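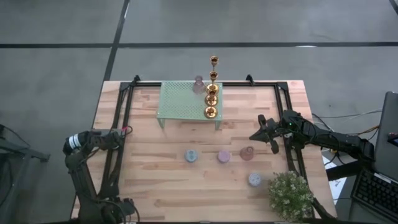 Three candlesticks and a glass vase on a green metal rack.

How a Candlestick Stays Up

A candlestick is a holder that keeps a candle upright. It also keeps the flame away from the table. Most candlesticks have three main parts: a base, a stem and a cup.

The base is the bottom part. On the candlesticks in the picture it is round and shaped like a dish. A wide base makes an object stable, or hard to tip over. To see why, you need to know about the center of gravity. This is the point where all the weight of an object seems to act. As long as that point is above the base, the object stays standing. If the object leans so far that the point passes the rim, it falls. The wider the base, the farther the object can lean first.

The stem is the slender part in the middle. It lifts the candle so that its light spreads over a larger area. A tall stem has a drawback. It raises the center of gravity, and a smaller lean is then enough to tip the candlestick.

The cup is at the top. The bottom end of the candle fits into it. If the candle is too thin for the cup, it will wobble. A cup can also catch some of the melted wax that runs down the side. A dish-shaped base catches wax that falls past it.

Why are some candlesticks shiny?

Smooth metal reflects light well. Gold-colored and copper-colored surfaces reflect more red and yellow light than blue light, and this gives them their warm color. When the surface is scratched or dull, light bounces off it in many directions — the shine is weaker.

What about the vase?

A vase has a different job. It holds water and the stems of flowers. The one on the rack has a narrow neck, a flared rim and a wider lower body. The neck keeps stems close together. The rim opens outward and gives the flowers room to spread.

The vase is translucent. Translucent materials let some light through. The glass is mauve, a pale purple, and you can see the green of the rack through it.

Why does the rack have holes?

A sheet with many small holes is called perforated. Holes make a metal sheet lighter, and they let air and water pass through. If the holes are small, even a narrow object can stand on the sheet without sinking in.

Try it

You need a sheet of paper, some modeling clay, a pencil and a ruler. Do not use a real candle.

1. Press some clay into a disk 2 inches wide. Stand the pencil in the center.
2. Tilt the paper under the disk slowly until the pencil falls. Measure how high you lifted the edge.
3. Use the same clay to make a wider disk. Repeat the test and compare.

Words to know

Stable: hard to tip over.
Translucent: letting some light through.
Perforated: having many small holes.

Katico Children's Pages, Objects at Home series. Updated 3/18/19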